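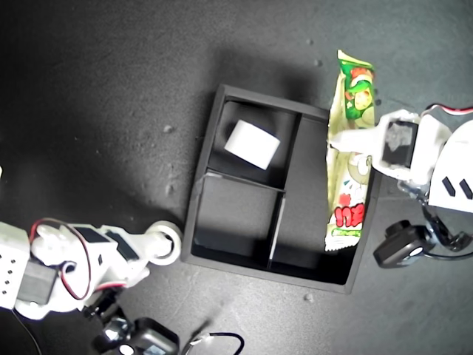 *Figure 6. Sorting task, right arm at the long item, left arm at the tray's lower-left corner.*

## 4. Recording the tray sorting task

This section covers teaching the Kostar two-arm kit to move small items between the table and the divided tray. You guide the arms with the leader handles and the software stores what the arms do. Finish the arm calibration in Section 3 first.

### 4.1 Before you start

You will need:

- the divided tray (any square tray with two or three sections will do)
- one long, soft item, such as a wrapped snack
- one small block
- one or two rolls of tape
- a matte, dark table top

1. Clamp both arms to the table. Check that neither base shifts when you push it by hand.
2. Put the tray where both grippers can reach it. Move each arm through its range with the power off to check.
3. Route the cables so they can't catch on the tray or on a joint.
4. If a divider is loose, tape it to the tray wall. Keep the tape short and flat.
5. Wipe the table. Crumbs won't hurt the arms, but clear away anything big enough to tip an item.

**Caution:** Keep hands and sleeves out of the work area whenever the servos are powered. The arms will follow the leader handles without warning.

### 4.2 Recording a demonstration

1. Turn on the power supply, then start Bostum Recorder.
2. Hold both leader handles in the rest position and press **Link**. The arms move to match. Let them settle before you go on.
3. Set out the items. Pick a starting layout from the task card, or make up your own and write it in the notes field.
4. Press **Record**.
5. Bring one gripper over the item, fingers open. Come down slowly and close on the item near its middle.
6. Lift clear of the tray wall, move across, and lower the item into the section you want. Open the fingers before you lift away.
7. Repeat for the other items. Use whichever arm is closer. Don't pass an item from one arm to the other in this task.
8. Return both handles to rest and press **Stop**.
9. Press **Keep** or **Discard**. A fumbled grasp that you fixed smoothly is fine to keep. Discard any run where an arm hit the tray or a cable snagged.

**Note:** Wrappers are slippery and change shape when squeezed. Set the grip limit to 200 before you pick one up. The factory setting is 900, and at that level the fingers may crush the item or flick it away.

### 4.3 Changing the layout

Shift the items a little after each run. If the tape always starts in the same spot, the arms will learn the spot and miss the tape when it moves.

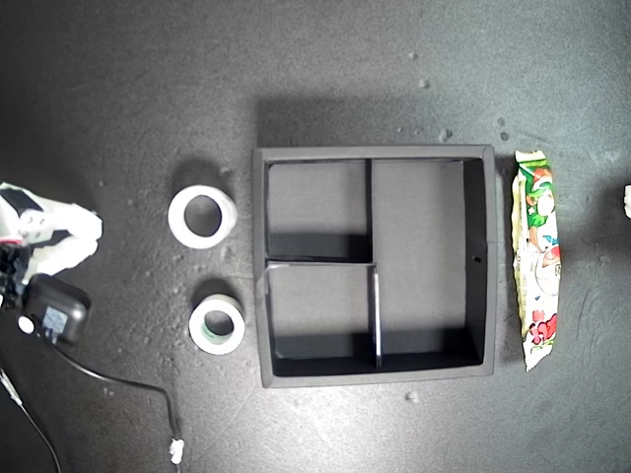
**Do I have to record every layout with both arms?**

Record with the arm you expect to do the work. If an item could be reached from either side, do some runs with each arm and mark them in the notes field.

Leave the tray in one place for the first set. Once playback is reliable, start turning it or sliding it a short way between runs. Items may begin in a section, on the table, or across a tray wall.

### 4.4 Checking your recordings

1. Open the **Review** tab and play each run at normal speed.
2. Look for long pauses at the start and end, and trim them.
3. Check that both arm traces run the full length. A flat trace means that arm wasn't linked.
4. Export the set. The recorder splits it into files of no more than 1000 runs.

If the export stops with code 3591, the disk is full. Free up space and export again; your runs are still in the recorder.

**Caution:** Servos get warm in long sessions. If a joint feels hot or begins to buzz, press **Unlink**, support the arm with one hand, and switch off the power. Let it cool before you link again.

Section 5 explains how to load the exported set into the Hemley trainer.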